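Wrist camera loses the door when the light's on – exposure or lighting?

Asked by Szu-yu Pan in Home and Workshop Builds

Trying to get an arm to find a door from the wrist cam, for a shared workshop build called Plonine. Door is dark varnished wood, very shiny. My script looks for the long edges and the groove between the two panels. Fine in daylight, hopeless in the evening. Edge finder grabs the glare insted of the wood. Exposure is on auto, gain 16. Tried blurring first, no real change.

View down the gripper, fingers open. The big white spot high on the left panel is the worst one, the softer one on the right panel gets picked up too.

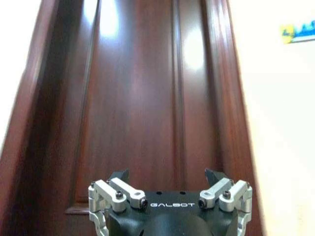
2 answers

King-fai Kao
Auto exposure is half your problem. Dark door, pale wall either side, it hunts. Lock it, drop gain right down, start at 100 and go lower till the white patch shrinks. Then mask anything still blown out before you run the edges. Also use the line where door meets wall, much stronger than the groove. If that fails a polarising filter, cheap enough. Turn it by hand till the shine drops then tape it.

Lau
had same with a varnished cupboard. moved the lamp. sorted

Comment from Szu-yu Pan
Locked exposure helped loads, thanks. Groove still comes and goes – will try the wall edge tonight and orderd a filter.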